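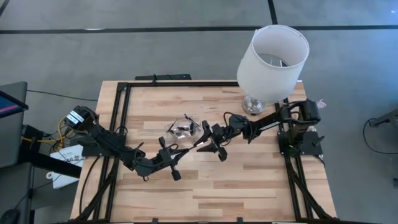
By Farzana Howlader
Fiction

The lamp came home with me on the 597 bus, on my lap, with its shade against my chin. I had paid three dollars for it at the church sale in Westine, and the woman at the cash box had said, "It works, but you'll want to do something about the hat." I told her I loved the hat! I did, too. It was white and plain and it leaned like somebody trying to hear the conversation at the next table.

By the time we reached Serkstead it was leaning the other way.

My aunt Shao was at the window when I came up the walk. She has never owned a lamp she didn't rewire, and she had the door open before I could find my key.

"Chrome," she said, looking at the base. "Good. Somebody took care of that." Then she looked at the shade, and she got the expression other people get over a box of puppies. "Oh, it's crooked. Put it on the table. Put it on the table right now."

The table is the best thing in our house. It's butcher block, all those strips of tan and honey and pale brown running side by side, and when I was small I used to pick out one strip and follow it with my finger from one end to the other while the grown-ups talked over my head. My uncle brought it back from a restaurant that was closing. We've eaten on it, done taxes on it, cut out a wedding dress on it, and once, in a very bad December, set a whole window frame on it to thaw. If a thing needs fixing, it goes on the table.

So the lamp went on the table, up toward the corner, and Shao walked back and forth in her socks with her head tipped to match the shade.

"You can see right down into it," she said. "Harp's there. Look at that, the harp's fine."

I hadn't known it was called a harp. I was twenty-six years old and had been reading by lamps my entire life, and here was this loop of metal that had been holding up the shade every single time, and it had a name, and the name was harp! I said it out loud a few times. Shao let me. She is generous about that kind of thing.

"What holds the harp?" I asked.

"The saddle."

"Stop it."

"The saddle holds the harp, and the finial holds the shade on the harp. That's the little knob on top. Yours is the wrong knob. Somebody lost the real one and screwed on whatever was in the drawer." She gave the shade a nudge and it swung over even farther, until the open top was practically yawning at the ceiling. "See? It's got nothing to sit against."

She went to get the parts.

I should explain about the parts. Shao worked the counter at Broliria Lighting until it closed, and on the last day the owner told everybody to take what they wanted. Other people took chandeliers. My aunt took small clear packets, a suitcase full of them, each one with a few bits of something inside. Washers, feet, bushings, caps, clips. She has them in shoeboxes by what she calls family, and I have never understood the families. There are black pieces that belong with brass pieces, and white pieces that aren't allowed anywhere near other white pieces.

She came back with one of the packets between her fingers and dropped it on the wood, where it caught the light.

"Those?" I said. They were little and black, and they didn't look like they could help anybody.

"Maybe those. Don't open it yet. We have to think first."

Thinking, with Shao, takes place over tea. We left the lamp where it was and sat on the back step with our cups, and she told me about the customers. There was a man who came in every spring for a bulb for a lighthouse – a toy one, six inches tall, that his daughter had taken to college with her and then to three apartments and then to a house. There was a couple who bought two of the same lamp, and then came in separately, a year later, each wanting to know whether the shop could get another one to match.

"What did you tell them?"

"I told them both yes. I ordered two. They each went home with a pair." She blew on her tea. "I've thought about those lamps a lot. Four of them, all over town."

I asked how many lamps she figured she had fixed, and she said eighty that she was proud of, and then would not say one word about the others.

It was getting on toward evening by then. The kids next door had been called in, and called in again, and had finally gone. I was thinking about my room, which was the small one over the porch, and how I'd been back in it for a month and still hadn't unpacked the books. I had told everyone that I was only staying until I found a place. I had told the bus driver that. I'd bought the lamp, I think, for the place I was going to find.

"It would look nice by the upstairs bed," Shao said, as though she were talking to her cup.

"It would, wouldn't it?"

"You'd want a fifty-watt in there. Anything hotter and you'll scorch the shade."

"Is fifty enough to read by?"

"It is if you sit close."

We went in. She put on her glasses and I pulled up the stool I always used to stand on, and sat on it instead, so that my chin was nearly level with the wood. From down there I could see the underside of the shade, a pale ring with shadow inside it, and my own face stretched wide and silly in the chrome.

"All right," said my aunt, and she slid the packet over to me. "You open it. Slowly, they jump."

I worked my thumbnail under the seam.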